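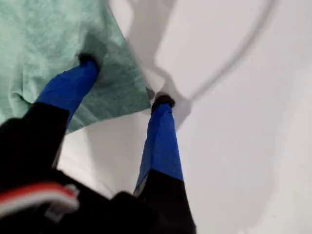 Fig. 1. Green cloth on the white surface.

Folding the Grustow cloths, section 3

I wrote this section for anyone setting up a Grustow cloth drawer at home, and I've folded enough of these now to have opinions (sorry!). Clear yourself a flat surface first. Mine is white, so lint shows up right away and I can deal with it before it gets folded in.

1. Drop the cloth on the surface and find one corner. Any corner will do.
2. Pull that corner toward you, then do the same with its neighbor. Go easy – a hard yank stretches the hem.
3. Smooth from the middle out with a flat hand until the wrinkles are gone.
4. Bring the short edges together and press the crease.
5. Fold 2 more times the same way and set the cloth in the drawer with the crease facing up.

Note: Ulla Huttunen folds hers in thirds and they fit the narrow Tuominen drawer better. If you have that one, follow her and skip step 5.

Caution: Don't put a cloth away damp. I did that once with a whole drawer and had to rewash everything, and the smell hung on for days!

If the edges won't line up at step 4, open the cloth all the way and go back to step 3. Tugging at one side only makes it worse.
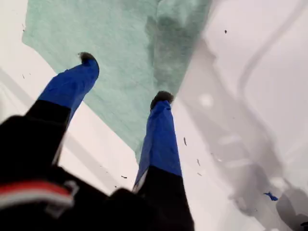

Can I use fabric softener on the cloths?
I'd leave it out. Softener coats the fibers and they stop soaking up water – a plain 60-minute wash with a little detergent does the job.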